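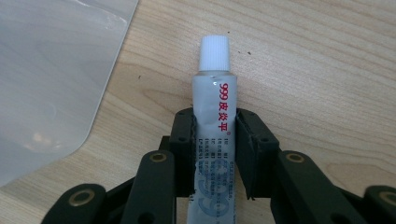

Call for Participants: Spring Reading and Leadership Cohort

Lernuvon is looking for 16 people to join our next reading cohort in Widton, and we would love to hear from you!

We are a small Christian study center on Oksanen Street, two doors up from the bakery. Every year we pick one theme and spend a season with it, reading slowly, eating together and talking about what it means for the places where we work and worship. This time the theme is authority: how to hold it, how to share it and when to give it away. We'll read from the Gospels and the letters of Paul, along with some short essays by pastors, teachers and business owners (the reading packet comes free with your place).

Who should apply

Anyone who has responsibility for other people, paid or unpaid. That could mean you run a youth group, manage a shift, chair a school board, coach or raise a houseful of kids. You don't need any training in theology, and you don't need to belong to a particular church. Past groups have had Baptists, Catholics, Presbyterians and a few people who weren't sure what to call themselves, and the conversation was better for it. You do need to be 18 or older and able to come to nearly all of the meetings.

What you'd be signing up for

We meet every Friday evening in April, from 6:30 to 9:00, starting with supper. Between meetings there are a couple of hours of reading, and you'll be paired with another member of the group for one phone call or walk a week. People often tell us the pairs were their favorite part, so please don't skip it!

We also ask each person to bring one real situation from their own life, something still unsettled, and let the group think and pray about it with them. What is said in the room stays in the room.

Cost

The cohort is free. Suppers and books are covered by the Stavoneo Fund, which set aside $2,266 for this season. Of that, $862 is kept back for child care and bus fare, so if either of those would keep you from coming, tell us on the form and we'll sort it out.

How to apply

Pick up a form at the front desk or ask us to mail you one. There are 2 short questions:

What kind of responsibility do you carry right now?
What would you like to be braver about?

A paragraph for each is plenty. Leave the form in the box by the door before the end of March. We read every one, and everybody gets a reply, including those we have to put on the list for fall.

The building has a ramp on the parking lot side, and we can provide the readings in large print.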